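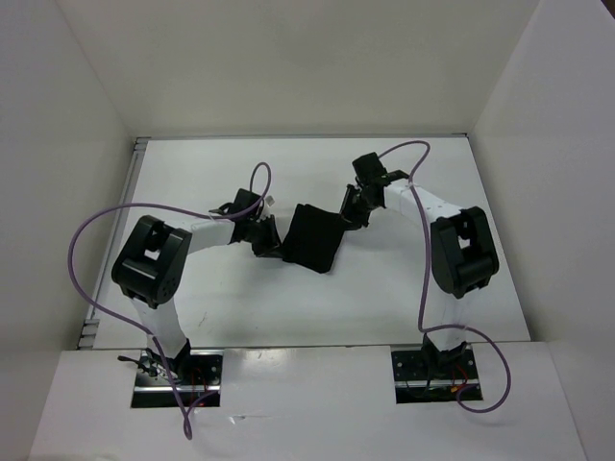
Jernodeo Cloth Handling: Minutes of the April Meeting

Projects > Jernodeo > Meeting Notes > April

7 min read

Held in the long room at Maldonado, Florkodport, starting at 2:15 in the afternoon, with the door propped open and the window open too. Rodrigo Bermúdez was in the chair and Yesenia Beltrán took the notes, so if anything below sounds kinder than what you remember saying, you may thank her for it. Everyone from the recording side was there in person, and the two people from training joined by phone and could be heard for most of it.

1. Last month's minutes

Accepted with one correction. We had written that the towel folding examples were finished. They were finished being recorded, but they had not all been watched through, and the training side would like that difference kept clear in our notes from now on (fair enough!). Yesenia has fixed the earlier page.

2. Where the black cloth set stands

Rodrigo began with the number everyone had come to hear. As of this morning we hold 2,144 recorded runs with the black cloth, all of them with both arms working together. Of those, 1,291 have been watched from start to finish by a person and given a label. The rest are waiting, and the waiting pile grew last month because recording went so smoothly that labeling couldn't keep up. Rodrigo said he would much prefer this problem to the one we had in the winter, and there was general agreement, along with a short and happy detour about the winter that I won't write down.

For newer readers of these notes, a run goes like this at present. The cloth goes down on the white tabletop in whatever heap it lands in, the person driving picks it up with one arm, finds a second place to hold with the other, lifts it between the two grippers, opens it out as well as they can, and lays it flat. We keep the whole thing, including the part in the middle where the cloth is bunched and twisted between the arms and it isn't at all clear which corner is which. Training asked us again to please not hurry through that part. It is the stretch where the current model is weakest, and it tends to pull outward as soon as both grippers are closed, with the cloth still folded over on itself.

Yesenia wondered whether we were teaching it that habit. She had gone back through a good many of her own runs and found that she does the same on a busy afternoon, pulling first and sorting out the twist afterward. Two others owned up to it as well. We agreed that drivers will try to let the cloth hang for a moment after the second grip, look for the lowest corner, and go from there. This isn't a rule, and a run where you forget is still a good run and should be kept.

3. Grips at different heights

A longer talk than planned, and a good one. The question was whether both grippers ought to be brought level before the cloth is opened. Some of us do it by instinct, and others are quite comfortable with one arm held higher and farther toward the back wall while the other stays low. The phone side was asked which they would like, and they said both, please, and in no particular proportion, so long as we don't all drift into one manner without noticing.

Rodrigo made the point that the uneven hold is often the better one when the cloth is twisted, as the drooping corner swings clear of the table and you can see what you have. Yesenia prefers level and gave her reasons at some length, all of them sensible. Nothing needed deciding. We did agree to put a mark in the run sheet, "level" or "uneven," to be filled in at the moment of the second grip, and to see next month whether the mark tells us anything worth the bother of making it.

4. The cloth itself

We are down to the last few of the black squares from Bidutex, and the ones in daily use have gone soft. They fold more easily than they did, and they stretch a little along one edge where the grippers most often take hold. Someone asked whether soft was bad. Training said that soft is fine, stiff is fine, and what they'd like is to know which one they are looking at.

So from Friday each cloth will have a letter written on a slip that stays with it in the tray, and the letter goes on the run sheet. Please don't sew or clip anything to the cloth. The model would be delighted to learn that a cloth has a label in one corner and would look for it forever after.

Rodrigo will write to Bidutex for another batch in black. The question of whether to order a light color at the same time was raised, warmly supported, and put off. White cloth on a white tabletop between white walls is a hard thing to see, and we would like the black set in good shape before we make life difficult for ourselves. A gray was suggested as a halfway house, and Yesenia will ask for a sample.

5. Cables

The purple cables came up, as they do. They have plenty of slack, which the arms need in order to reach the back of the table, and that means a good wide loop off to the side. The left one in particular likes to wander out past the edge of the tabletop. There have been a few runs where a loop crept forward between the camera and the cloth, and those have been marked but kept.

Three ideas were heard. The first was a tie at the elbow, which we tried before and which tugged when the arm was stretched right out. The second was shorter cables, which had no friends in the room. The third, from the phone, was to leave things just as they are and take a moment before each session to lay both loops outward by hand, well away from the middle. We went with the third for this month. It costs nothing and can be dropped without hard feelings if it makes no difference.

While on the subject, Rodrigo asked that anyone who has a hand near the red wires under the bases please power the arms down first, every time, even for a quick look. He wasn't cross about it. He would just like all of us to keep the number of fingers we came with.

6. Cleaning and light

The scuffs in the center of the tabletop do not come off with a damp rag, and it was agreed to stop trying. Training has no objection to them. They do object to the table being moved or wiped to a high shine halfway through a session, so wiping is for the beginning or the end of the day.

The light inside the enclosure is even, and everyone is pleased with it. Yesenia did notice the shine on the front platform changing when the room blinds are up, and she would like them down during recording. Agreed, with a small sigh from those who sit nearest the window.

7. Labeling, and how to catch up

Back to that waiting pile. Rodrigo's sum was that if each of us labels a modest batch at the start of every shift, before driving anything, we would clear almost 200 a week on top of what is done now. There was worry that labeling first thing makes for sleepy driving later, and a counter-worry that labeling last thing makes for sleepy labels. We will try it first thing and talk again.

The three labels stay as they were: laid flat, laid with a fold, and not laid. A fourth was proposed for runs where the cloth ends up flat but one corner has turned under where you can't quite tell from the camera. After much friendly back and forth it was decided that those go under "laid with a fold," with a note, and that if you truly can't tell, you ask the person next to you and go with what the two of you agree on.

One more request from training, which I promised to write down in full. When a driver drops the cloth and picks it up again, please do not stop the recording. Let it run, recover as you naturally would, and finish. They have very few examples of a dropped corner being rescued, and they would trade a fair pile of tidy runs for some honest messy ones. Several people looked relieved to hear it, as most of us had been stopping and starting over out of plain embarrassment.

8. Things to do before we meet again

Rodrigo: write to Bidutex about black cloth; add the "level/uneven" mark to the run sheet.
Yesenia: letter slips for the trays; ask after the gray sample; blinds.
All drivers: lay the cable loops outward before each session; pause after the second grip; keep recording through drops.
All: a batch of labels at the start of each shift.
Training side: send back a few runs where the model pulled too early, so that we can watch them together.

9. Anything else

Yesenia thanked the people who came in early all last week to cover for those with colds. The kettle has been replaced. It was asked whether the family afternoon might include a turn at driving the arms, and Rodrigo said yes, with an old cloth, and with the recording firmly off.

We finished at 3:50, a little over, and most of us stayed on talking about corners for a while after that.

Comments (4)

marisol_t
Thank you for the part about dropped corners. I must have thrown away a dozen starts on my own shifts. Is the recovery supposed to be with the same arm, or whichever is closer?

Yesenia Beltrán
Whichever you'd reach with if you weren't thinking about it! If you want to note which arm it was, there's room at the bottom of the sheet, but don't feel you must.

dk in training
Small addition to item 3. If you change from uneven to level partway through, please mark what it was at the second grip and leave it at that. We can see the rest.

Owen P.
Missed this one with the cold. Are the soft cloths getting letters too, or only the new batch when it comes?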